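Home | Guides | Hardware | Data Sets | Contact

Menon Hand-Held Gripper: Set-Up Guide
Section 4. Recording Household Clearing Tasks

4.1 Purpose

This section sets out the procedure for recording demonstrations used to train the Sodura grasping policy. The method depends on ordinary homes and soft, irregular objects. The current set contains 2,487 accepted demonstrations; the target is 3,000.

4.2 Before recording

1. Check that both finger pads are clean and fully seated.
2. Tighten the frame screws by hand. Do not use a power driver.
3. Open and close the fingers 2 times at full travel and confirm that the width reading returns to zero.
4. Leave household items where the resident keeps them.

CAUTION: Keep hair, cords and loose sleeves clear of the fingers.

4.3 Recording a grasp

1. Start the recording before the gripper moves toward the object.
2. Approach at a steady pace and close both fingers together.
3. Hold the object between the pads for one full second, then carry it to the drop point.
4. Stop the recording after release.

NOTE: Folded packaging may be gripped as a bundle. Enter it as a single object and select "deformable" in the log.

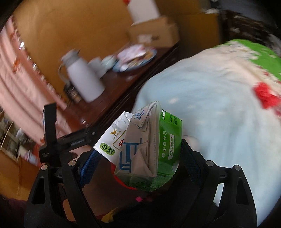
Figure 4-2. Flattened drink cartons held as one bundle between the blue finger pads.

NOTE: Motion blur in the background does not disqualify a recording. Reject it only if the finger pads cannot be made out at the moment of contact.

4.4 Review

Each batch holds 68 recordings. Send completed batches to Gladys Obura for review. Questions about rejected recordings should be directed to Przemysław Tokarz.

Last updated: October

This site uses cookies to remember your settings. Accept | Decline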